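ok so the Hutchins Street crossing thing. a few of you asked so I'm doing a thread, bear with me 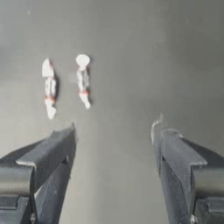 two little white things with a red-orange band each, side by side on gray

1/ background for people who don't live in Dravau: Hutchins is the road that runs from the bus station down past the middle school and over the creek. It's posted 25 by the school and then it jumps to 40 right after the bridge, and guess where the crosswalk is. Right after the bridge!

2/ last night was the public meeting at the library. Started at 6, I got there at ten past and had to stand at the back by the atlases. I have never seen that room full before, not even for the water rates

3/ the city's traffic person had slides. The big number was 3,430 cars a day, counted over one week in August. A woman near the front put her hand up and asked if school was open that week. It was not. You could hear the whole room breathe in

4/ to be fair to him he said right away they'd count again once school is back. But the plan on the table was drawn up using the summer number, so what does that do to the plan? He said he'd have to check. Fine, but please do check

5/ the plan, for the record: flashing lights on both sides, new paint, and the 25 zone gets stretched to cover the bridge. No raised crossing. No crossing guard. The raised crossing was in the first draft and came out because the fire department worried about trucks going over it (their station is on Vomer Road, so yes they use Hutchins constantly)

6/ a mom whose kid was clipped by a mirror there last spring got up and talked. Kid is ok, bruised arm. She didn't yell or anything. She said she walks him the long way now and it adds 10 minutes each way and she's late for work a lot. I keep thinking about that one

7/ there was also a guy who thinks the real problem is kids on phones. He got his three minutes like everybody else. Moving on

8/ timing – the lights have to be ordered and that's the slow part. Paint can happen sooner. The speed limit sign is the cheapest thing on the list and it still needs a council vote, so I asked why that vote can't go first, on its own. Got a nod and a "we can look at that." I wrote it down with the time next to it lol

9/ someone asked about Brolilell Avenue too, same kind of crossing, same blind curve. Answer was one street at a time. Not thrilled, I live off Brolilell

10/ if you couldn't make it, written comments are open until the end of the month. Paper forms at the library desk or you can email the clerk. Two lines is plenty, say which crossing and what you've seen there

adding on because I got asked in replies: yes the slides are supposed to go up on the city site, no they weren't there when I looked at lunch

also please slow down on the bridge in the meantime – I'm in that crosswalk most mornings with a stroller and a very slow dog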